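Mahrous grasp planner, two months in

Quick one, I'm meant to be packing for Dumdale. We've been running Mahrous on the two-arm bench since February and people keep asking if it's worth the licence. Mostly yes.

Install took me a morning. Docs say an hour, ignore that. The camera calibration wizard is the good bit: 17 poses, wave the board about, done. Old Drornico tool wanted 700 lines of config before it would even talk to the wrist cameras. Dont miss it.

Perception is solid on boxy stuff. Pump bottle, pen, anything with an edge. Segmentation struggles with white on white, so our marker needed its threshold nudged every time someone touched the blinds. Pale green tray helps a lot, get a coloured one. Soft things were the surprise. Default grip force is far too high, drop it to 2 in the gripper profile and leave it there.

Planner itself: fast, a bit twitchy. Likes a sideways approach when there's loads of room above. You can weight against that but the slider is buried under Advanced > Costs > Other (why). Replanning when an object gets nudged is miles better than the last version.
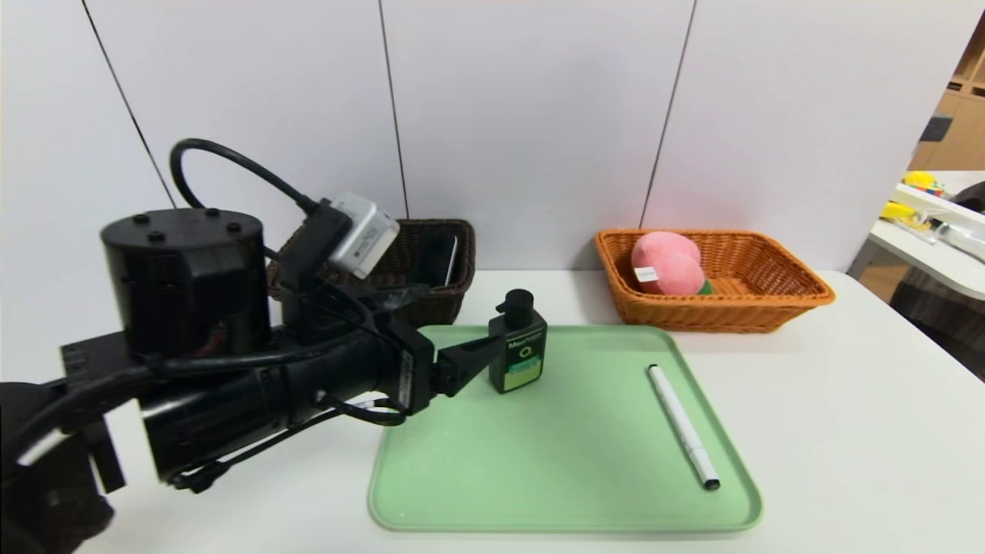
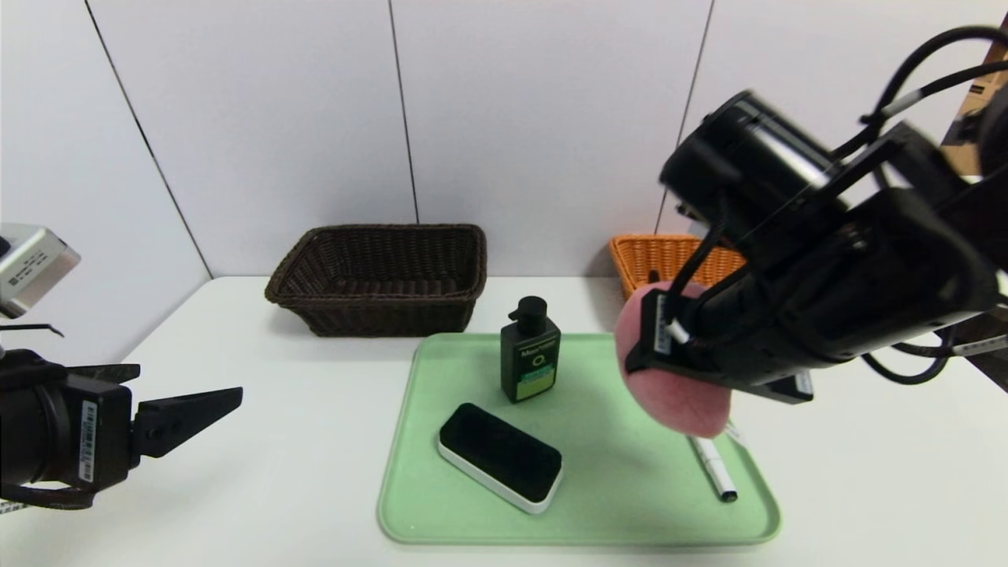
Tray task on the bench: gripper by the green bottle (first), right arm holding the pink one (second).

Gripes. Log viewer eats memory, restart it at lunch. Collision margins are per robot, not per arm, so if you want one arm cautious and the other quick, tough. Error 6 means "target lost" AND "target never found", which wasted an entire afternoon for Halldóra Kragh and me. Support at Josthorpe were polite, slow, and sent a patch that fixed somthing else.

Also the simulator preview lags behind the real joints by around half a second. Fine for a sanity check, don't trust it near the baskets.

Would I buy again? For tabletop picking, yes. For anything where the arms have to hand things to each other, wait for the next release. Four stars, would be more if they sorted the logs.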